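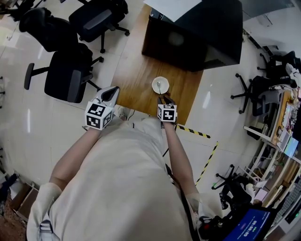 Saucer and spoon on the wooden table, with the grippers held by hand.

Can a machine be trusted yet with clearing tables in a shared office?
Posted by Viola Valentini, 10/26/18

I am responsible for the general upkeep of a shared office used by 33 people. The daily work is modest: cups and saucers are to be collected, chairs returned to their places and tables left clear for the next group. My employer, Dal Bello, has asked whether any of this may be given to a machine by December. I should be grateful for advice from members who have looked into the matter.

Carmela Caputo
I assessed this question for Drallident, where we allowed 8 weeks for the exercise. My advice is to separate the tasks before speaking to any supplier. Floor cleaning may be considered now, provided that cables are kept off the floor. The collection of crockery is a different matter. A spoon standing in a saucer obliges the machine to decide whether it is lifting one object or two, and a paper cup must be held firmly enough to lift and gently enough not to crush.

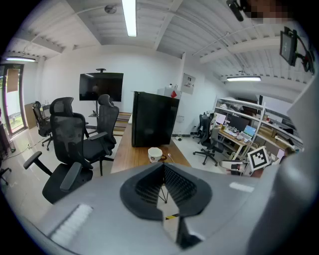

Paper cup on the long table, mesh chairs to either side.

Suppliers should be asked to demonstrate the work in your own room, with your own furniture and at the usual hour. We requested this of 4 firms and 2 agreed. Neither could clear a table without a member of staff standing by, and our report recommended no purchase.

Chairs deserve a separate paragraph. They roll, they turn, and their backs tilt when pushed.

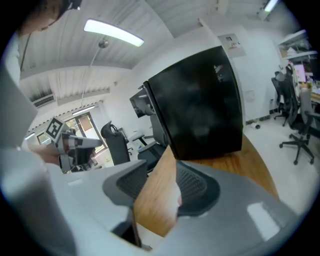 A person corrects for all of this without thought, whereas the machines we were shown approached each chair as though it were fixed to the floor. I would therefore leave chairs with your staff for the present and review the position in a year.

Trekari
Depends on budget. We have a floor cleaner from Ikis and it is satisfactory. It does not do tables. Please check the width of your doors before ordering, as ours had to be sent back the first time.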